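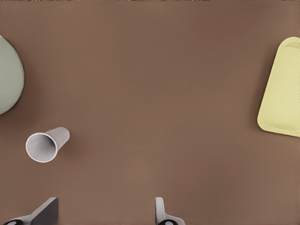
I spent most of May knocking over cups that don't exist.

The method is easy to describe, which should have worried me. We train a policy in simulation, let it fail, then rewind to a few steps before the failure and have it practice from there. Sharada Thomas calls this "rehearsing the bad part," which she got from piano lessons. The write-up has a longer name for it that I voted against.

The baseline policy is good at upright cups. Give it a cup on its side and it behaves like a guest who has broken something and would like to leave. It hovers. It goes for the rim, thinks better of it, and opens and closes its fingers at nothing. Our success rate on tipped cups was 2 out of 10, and I watched both of the successes enough times to suspect they were accidents.

With rewinding we got to 4 out of 10. I know. Doubling sounds terrific if you stop talking right there, and Magnus Drummond suggested I do exactly that.

What I find more interesting is where the rewind point goes. Go back too far and the policy spends its practice time on the approach, which it could already do. Go back too little and the cup is already rolling, so all it learns is how to chase. We tried a few settings and 4 steps came out best, on this task, with this gripper, in this simulator. Please don't carry that number anywhere else. I'm fairly sure it's tied to how fast our arm moves.

The other dishes on the table were Godfrey Chege's idea. I wanted a bare surface. He said a bare surface was cheating, and then the first run with clutter spent its whole time budget politely steering around a tray that was nowhere near the cup. So he was right, and I've had to hear about it.

None of this has touched a real robot yet. Simulated cups have very forgiving friction – I set it myself, I would know – and I expect the real ones to be ruder. Hạnh Tô has offered to bring in some from home. I told her to pick ones she doesn't like.

Next up is letting the policy choose its own rewind point. My first attempt always picks the very beginning of the episode, so I'm off to look at the reward again.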